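Dear Marlene,

Thank you again for the March grant, and for being so patient with us – it has been a long but rather lovely stretch at the Jernemitz seed library. The shelves are up, the labels are (mostly!) dry, and we've now lent out 1384 packets of beans, squash and heritage tomatoes to our neighbours.

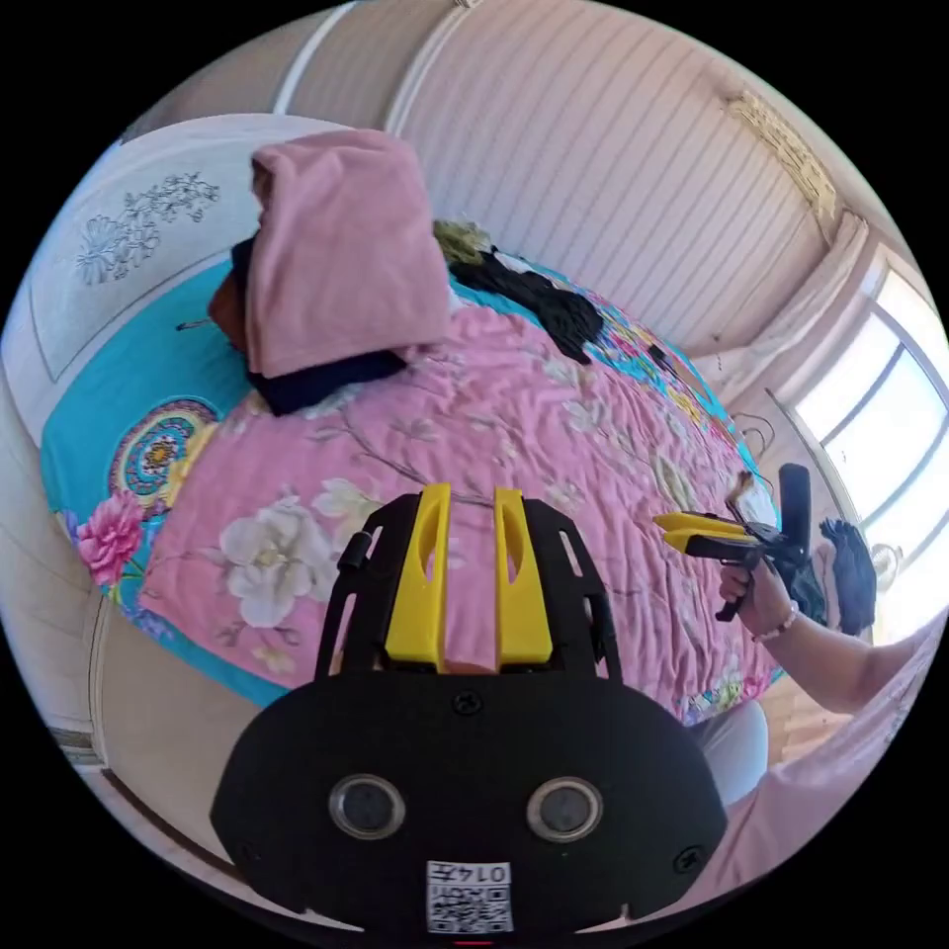 *A pink sleeve and a bead bracelet.*

Liesl Leitner has finished the growing guide, with a whole chapter on saving kale seed that I think you'll enjoy. The fridge cost $288 more than we'd budgeted, so we held back on the second cabinet, and Patricio found the difference in the printing line. 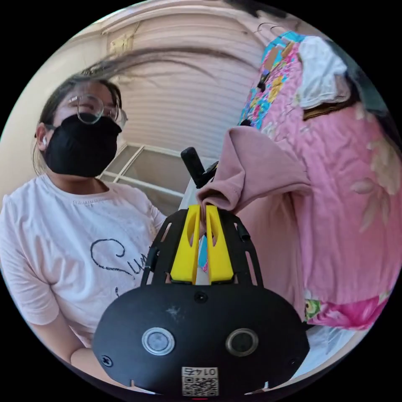 *1 min read*

Still to come are the 20 raised beds behind the Semus Street hall and a colour chart for the beans, which Roswitha has promised to paint over the winter. I'll send receipts with the next report.

Warmly,
Vinzenz Nägeli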